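Unit 6 Handout: Costing a Two-Arm Bench Cell
Equipment Planning for Automation, Module 2

Read before the tutorial. Bring the blank budget sheet and a calculator.

6.1 Scope

The cell costed in this unit is a tabletop pick-and-place station: two small arms on a common rail, one table, one receiving basket, and a mixed set of packaged retail goods. It is the smallest configuration for which the full planning method is worth applying. Below this size most departments buy from petty funds and absorb the errors. The same headings carry over to floor-mounted cells, although guarding and electrical work then take a much larger share.

All amounts are in dollars before tax. Freight is treated as a separate line throughout. Students who fold freight into the unit price will find that their quotations can't be compared in section 6.4.

6.2 Writing the requirement

A purchase requirement states the task, the objects and the working area. It doesn't name a model. The commonest fault in last year's submissions was a requirement copied from a supplier's catalogue, which left only one possible bidder.

For the bench cell, the requirement should cover the heaviest and lightest object to be lifted, the range of object widths, whether packaging is rigid or flexible, the reach needed to cover the table from the rail, and the clearance needed when both arms work over the same area. Flexible packaging deserves its own entry. A crumpled bag changes shape under the fingers and a squeeze tube rolls, and a gripper specified only for cartons may handle neither.
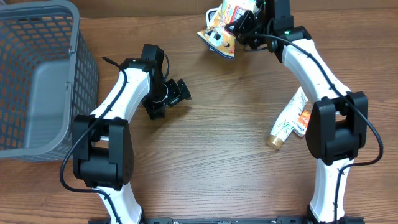

Cable routing is also a requirement and is usually left out. Where cables run outside the links, allow slack at each joint through its full travel, and include ties, sleeves and one spare set per arm. Add the swept volume of the loops to the clearance figure, particularly on the inward side where the two working areas overlap.

6.3 Capital lines

Group the capital budget under these headings:

Arms and controllers
Grippers and spare fingers
Mounting rail, brackets and fasteners
Table
Cameras and lighting
Computer and licences
Cabling and power supply
Baskets, trays and test goods
Emergency stop and signage
Freight and commissioning

Test goods are a capital line in the first year and a consumable afterward. Bags split and tubes leak with repeated handling. Set the allowance from the planned number of cycles, and don't rely on goods left over from an earlier project.

6.4 Worked comparison

Two suppliers have quoted on the mounting and power package: rail, brackets, power supply and external cable set.

Pilard: 3080, freight included, commissioning not offered.
Flustbridge: 3080 less a package discount of 70, freight extra at 57, commissioning included.

The Flustbridge offer comes to 3080 - 70 + 57 = 3067. The difference of 13 is too small to decide the purchase. Commissioning decides it. If your own technician's time is charged to the project, enter it against the Pilard offer and recalculate. If it isn't charged, record the hours anyway in the notes column.

Check the hole spacing on the rail against the arm base before accepting either offer. Adapter plates raise the base height, which reduces downward reach at the far edge of the table.

6.5 Recurring costs

Recurring costs run from the month of acceptance, not the month of delivery. For a cell accepted in December, a single month falls in the current calendar year. Include licence renewal, replacement fingers, calibration, cables and test goods.

For the tutorial problem, assume a maintenance reserve of 1000 for the first full year. Joint modules are the long-lead item. A department that can't tolerate a stoppage should price one spare module at purchase, when it can be bundled with the arms.

6.6 Staging the purchase

Stage 1: one arm, rail at full length, table, computer.
Stage 2: second arm, second gripper, added cabling.
Stage 3: additional cameras, spares.

Buy the full rail at Stage 1. Replacing a short rail means removing the first arm and repeating its calibration. Power supply and emergency stop should likewise be sized for two arms from the outset.

6.7 Tutorial problems

1. Prepare a requirement of one page for the bench cell, with no supplier or model named.

2. Sakai offers a refurbished arm with a shorter warranty than a new one from Flirnero. List the lines in section 6.3 affected by the choice and state which way each one moves.

3. Rework the comparison in 6.4 with your own labour rate for commissioning. Find the number of hours at which the two offers are equal if Flustbridge removes its discount.

Submit problems 1 and 3. Problem 2 will be worked in the tutorial.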